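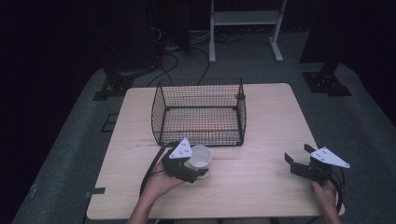
1 min read

Fondon has revised its guidance on storing small cups in open wire-mesh baskets, following a bench exercise at its Bondska site in November. 

The new sheet, numbered 1062, sets a limit of 8 cups per basket in a single layer. The previous sheet allowed 20 — a figure that assumed stacking. Cups are to go in base down, starting at the far side, and the basket stays on the table until filling is complete.

Čestmír Kopecký, who drafted the text, said the old limit had led to chipped rims at the Rusnák store. Billia, which supplies the cups, has accepted the change. Sheet 1062 applies to all 41 shelves at Bondska from the start of the next stock period.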